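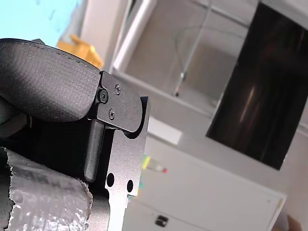

Evening bus between Tronorstead and Galtby: second progress report to the Benderov Fund

November 17, 2022

Period covered

This report covers the time from the end of our first report to the end of last month. It follows the headings in the grant letter, except that we have put marketing and passenger information together, as most of the spending under the two is the same spending.

Service

The evening bus has run on every planned night except two. On the first of these the road along the Su was flooded at the low bridge and the operator decided at teatime not to send the vehicle out. On the second a driver was ill and no cover could be found. Notices went up on the parish websites both times, but the screen at Tronorstead station went on showing the bus as due. We have asked for the screen to be linked to the operator's own messages and have been told this can be done, though we do not yet have a date.

The route is the one set out in the application, with one change. The bus now goes round by the health centre in Galtby on the first outward trip only. The evening clinic finishes before the later trips, and hardly anyone was getting on or off there after that. Leaving it out brings the later trips into the station in better time for the last train.

Use

Passengers made 3649 journeys in the period. The first trip out from Tronorstead is the busiest, mainly people coming home from work who used to be met by car or who took a taxi. The last trip back is used less than we hoped, but the people who use it do so regularly, and several of them work late shifts at the care home on the Galtby road. We would not want to lose it without talking to them first.

Use fell in the school holidays and then came back. College students make up a good part of the early evening numbers in term time. They pay the young person's fare, so takings have not gone up as fast as journeys.

The stop at the top of Galtby hill is hardly used after dark. There is no street light there and the verge is narrow. The highways team has visited and agrees that the stop could move down to the shop, where there is already a pavement. This needs a formal notice period before it can happen.

Fares and concessions

The flat fare has stayed the same. We had meant to start a ten-trip ticket in this period and have not managed it. The operator's ticket machines need an update before they will accept a new product, and the update has been put back until February. In the meantime drivers will go on selling singles and returns only. Older people's passes are accepted on all trips, including the last one, and the county repays the operator in the usual way.

Passenger information

We printed 800 copies of the pocket timetable and most have gone. They were left at the station, the health centre, both post offices and the library, and the library has asked for more. The print is larger than in the first version, which several people had told us they could not read. The map on the back has been redrawn to show the walking route from the station to the stop, because the stop is on the far side of the car park and people were waiting in the wrong place.

There is still a mistake in the timetable on the county website, where the third trip is shown as leaving five minutes later than it does. We have reported it twice.

Money

Spending is close to plan. There is an underspend of £1290, nearly all of it money set aside for the ten-trip ticket. We ask permission to carry this into the next period under the same heading. Fuel has cost the operator more than was allowed for in the original price. The contract fixes what we pay until the end of the first year, so this has not touched the grant so far, but the operator has said plainly that it will be raised when the contract is renewed. The full table of spending is being sent separately.

Comments from passengers

We put a short form on the bus for a fortnight. The main requests were for a later last bus, a Galtby stop nearer the new houses, and better heating. The heating has since been looked at by the operator. A later last bus would take the driver past the permitted hours as the shift is now arranged – it would need either a second driver or a later start, and we have asked for a price for each. The new houses are harder. The road through them has not been adopted, and the bus cannot turn at the far end.

Next period

The work planned is:

Move the hill stop to the shop, once the notice has run
Start the ten-trip ticket
Reprint the timetable with the corrected health centre times
Get prices for a later last trip
Meet both parish councils about what they could put in after the grant ends

On the last of these, Galtby has said it will consider a sum when it sets its budget. Tronorstead has not replied yet. We will write to you as soon as either gives a firm answer, and will not wait for the next report to do so.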